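Keltora Worktop and Serving Tray Trial
Progress report to Uvton, second period
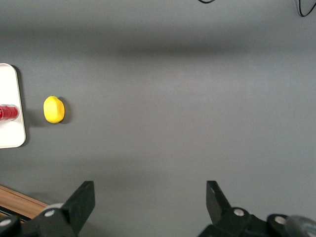 Fig. 1. Grey tabletop with white tray, red cup and lemon.

1. Purpose of the period

The grant covers a comparison of table surfaces and serving trays for small canteens and day rooms. The first period dealt with sourcing. The second, reported here, dealt with the handling and cleaning checks on the grey matt surface and with the choice of tray. The work was carried out at the Irketance site. İlker Avcı ran the checks and Josefien Kuipers kept the records and prepared this report.

2. Work completed

The matt grey top was accepted as the reference surface in January. It has no pattern, and marks left by spills are easier to find on it than on the speckled top used in the first period. The speckled top has been withdrawn and will not be reported on further.

Tray selection was narrowed to the white rectangular type with rounded corners and a low raised rim. Two other types were dropped. One had a square inner corner that held crumbs after wiping, and the other bowed when carried with a full load at one end.

A total of 87 wipe-down checks were logged on the grey top against a planned 80. Each check used the same cloth, the same measured amount of cleaner and a fixed drying time. Results:

Passed at first wipe: 71
Passed at second wipe: 12
Not passed: 4

All four that did not pass involved juice left overnight. The residue came away after soaking, but under the test rules a soaked sample is entered as not passed. We have kept to that rule.

3. Item layouts

The layout checks use ordinary items that people put down on a table or tray without much thought. Cups are placed both upright and on their sides. Fruit is placed on the bare top as well as on the tray. In the layout in Fig. 1 the cup is lying on the tray, with the lemon on the table to the right of it, and most of the top is left clear.

Lemons were added to the list at the request of the kitchen lead at Çetinkaya, whose staff cut and serve them daily. Peel oil was a concern on matt finishes. So far no lasting mark from whole fruit has been recorded. Cut fruit has not yet been tested and no claim is made about it.

The tray rim was checked with cups laid on their sides and the tray tilted by hand. The low rim held the cup in most positions but not when the cup was free to roll along the full length of the tray. A higher rim would correct this at the cost of stacking height. We do not propose a change at this stage – the users asked for trays that stack flat, and tipping a cup on a carried tray is not the normal case.

4. Lighting

Gloss readings from the tray varied between morning and afternoon sessions. The readings from the tabletop did not. The tray sessions will be repeated with the blinds down and the first set will be marked as provisional.

5. Spending

Spending for the period was 2,811 against the approved line for surfaces and trays. Of this, some 400 went on replacement trays after the bowed type was dropped. The cost was not in the original plan and has been met from the cleaning materials line, which was underspent. No further transfer is expected.

6. Delays

Delivery of the second cleaner was late and the comparison between the two products has not started. This moves one task into the next period. The end date of the project is not affected.

7. Next period

Cut fruit and juice tests on the grey top, including a short-contact series.
Repeat gloss readings on the white tray.
Start of the second cleaner comparison.
Stacking test with loaded and unloaded trays.

The full check log is held at Irketance and can be sent on request. Uvton is asked to confirm before the next period starts that the overnight juice samples should stay in the main results table. Our preference is to keep them there with a note.

J. Kuipers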